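Stop buying hands for the demo

Every few months someone upstairs sees a clip of a five-fingered hand peeling an egg and I get an email. Can we have one of those. Well, we got two. A pair of Drollards, on loan from Brirnach, up against the plain Cimero parallel gripper we've had since the old line.

My view, before the sales people ring me: fingers are lovely and most picking jobs don't need them.

We ran 2409 picks across both. Same shelves, same controller, same head camera. Round cast parts on top, black trays on the shelf below, white bin on the floor. Dull stuff. Dull is the point - dull is what we get paid for.

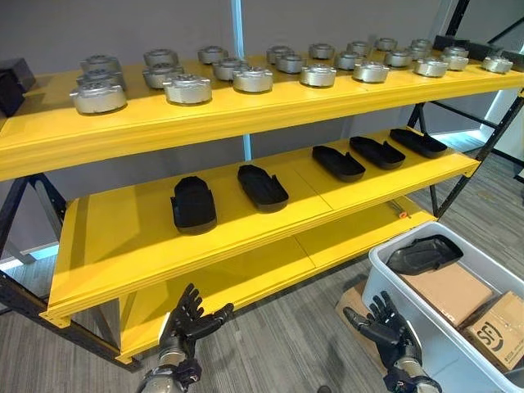
The Cimero did the castings quicker and I'd have bet my lunch on it. Flat top, raised hub, grab it, go. The hand wants to think first. Which finger goes where, how hard, is the thumb clear of the next part. With the parts stood close together that matters alot, because a spread hand needs room and two jaws hardly any.

Trays were different. Fair's fair. The hand got 61 clean lifts out of 65 first time of asking, and the gripper kept pinching a wall and tipping the thing over. So if your whole day is trays, ignore me and buy fingers.

But the set up. My god. Maldonado's controller software took 109 settings for the pair of hands and I still couldn't tell you what half of them do. The gripper has open, close and force. I taught it before my tea went cold.

And the camera, which gets left out of every one of these comparisons. A big hand blocks the view just when you need it. You reach for the back row and all the head camera sees is knuckles. We lost more picks to that than to anything the fingers did wrong. Nobody puts it on the spec sheet. Put a cheap camera on the wrist and half the argument about hands goes away.

So what would I buy? One arm with jaws, one with a hand, if the budget stretches. If it doesnt, jaws, and spend the change on a better camera and somebody's time to aim it properly.

The hands go back in August. I'll miss them a bit.

We use cookies to improve your experience on this site. Accept all | Manage settings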